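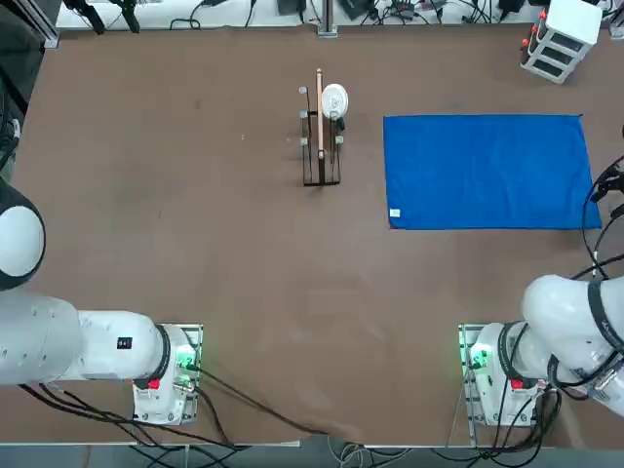
Meter notebook, July, page started before coffee

The Ratden job again. Hose on the far island, regular side, is giving away gas. The station owner called to say his tank readings and his sales don't agree, and that the difference has been going the wrong way since spring. He had first suspected the delivery driver, then the tank gauge, then his nephew. Nephew has been cleared.

What we know so far. The dispenser is a Zallik, built in 2012, two meters per side, with the mechanical adjuster still under its original cover. Site has 12 hoses. We tested every one with the five-gallon can, fast flow and slow flow, wetting the can first and draining it the same way each time. Most of them were dull, and I mean that as praise. The bad one put 9 cubic inches too much into the can at fast flow. At slow flow it was nearly right. I ran it again because I didn't like it, and liked it no better the second time.

So every customer who filled up there at full squeeze got a little present. None of them complained. I have been doing this work for a long while and have yet to meet the driver who calls in to report a generous pump.
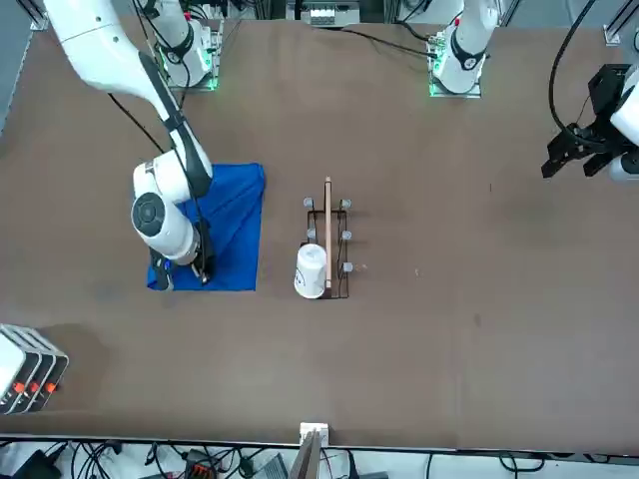
Entry by Jinlong Tang
Meter bench, afternoon

Picking up from this morning's page. Owner agreed to let us pull the meter and put our loaner in. Loaner tested fine on his island, both speeds, and I sealed it and wrote the seal number in the site book, where it joins a long line of other seal numbers in handwriting that gets worse as you go down the page.

Old meter is now drained, purged and open. Notes in the order I found things, which was not the order that would have saved time:

Adjuster wheel: seal wire intact, no tool marks. It hasn't been touched by anyone with bad intentions, or by anyone with good ones.

Pistons: the cup on the second piston has a worn lip. You can feel it with a fingernail. The others are smooth. A worn cup lets fuel slip past without being counted, and it would fit fast flow being worse than slow if the cup is folding back under pressure. I say "would fit" because I have been sure about this kind of thing before, see the page on the Hyun truck stop, the one with the coffee ring.

Bores: one light score in the same cylinder. Grit, most likely. Which brings us to the filter.

Filter: the paper tag says Firetum and the date on it has been rubbed off. The housing gasket was pinched on one side, and the element had a flat spot where something had been leaning on it. I cut it open. Rust flakes in the pleats, plenty of them, and a little bright curl of metal I can't account for. Bagged the curl and taped it into the back of this book. Please don't anyone throw it out. It looks exactly like something you'd throw out.

Pulser: good. Magnet good. Ran it by hand against the counter and it didn't miss a beat.

Now the part where I argue with myself. The easy fix is to turn the adjuster until the can reads zero, put a new seal on and send a bill. The meter would pass tomorrow. It would also go on wearing, and slow flow would be thrown off the other way, so that anyone topping off a lawn mower can would be paying for fuel they didn't get. Inspectors test at slow flow too, and they have no sense of humor about that direction. New cups all round, then, and hone the scored bore if it will clean up. If not, the meter goes on the shelf with the other organ donors.

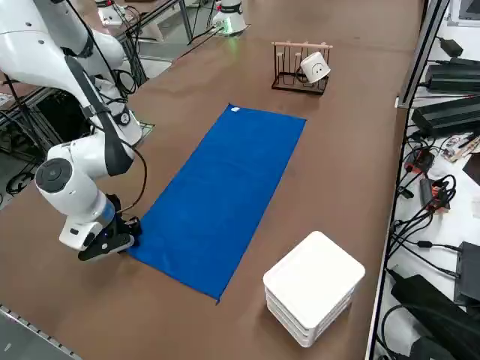

The parts shelf had one cup set left for this series, in a Zallik bag that somebody had stapled shut and then opened by tearing the other end. All the pieces were there. Fitted them with clean fuel on the lips, no grease. I want the no-grease part remembered, as the last meter that came back to us had been packed like a wheel bearing and took most of an afternoon to wash out.

Bore cleaned up. I went easy on it and stopped when the score no longer caught the nail. Still visible if you tilt it to the light.

First run on the bench after rebuild: over by a hair at fast, under by a hair at slow. Closer together than before, and that spread was what I cared about. Brought the adjuster around a couple of notches. Second run, both speeds inside the allowance and on the same side of zero. Third run repeated the second. I stopped there before a fourth run could have an opinion.

Things that went badly, for the record:

Left the drip tray under the wrong fitting. Moved it after the right fitting made its position known.

Read the neck of the can from above the line on one run and had to throw the reading away. Eye level. It's written on the can. I wrote it on the can.

Spent far too long looking for the small seal press, which was in my coat.

For whoever drives back out to Ratden with this: change the filter on the other side of that dispenser too, even though it tested fine. Same tank, same rust. Ask the owner when the tank was last checked for water, and wait for the whole answer, because the first half of it will be about the delivery driver. If he wants to know what the pump gave away, tell him we can say what it was doing on the day we tested it and nothing about the months before that. He'll multiply it out by himself anyway. He had a pencil out when we left.

Test both hoses after the swap, regular and premium, fast then slow, and pour the product back into the right tank. Write down which tank. The blank space in the site book next to our last visit is not a good look.

Still open: the metal curl. It isn't from the meter, it's too bright for the pipe, and the pump screen was whole when I looked. Will ask at Firetum whether their spring is plated.

Loaner is due back here when the rebuilt one goes in. Can is rinsed and hung upside down by the door.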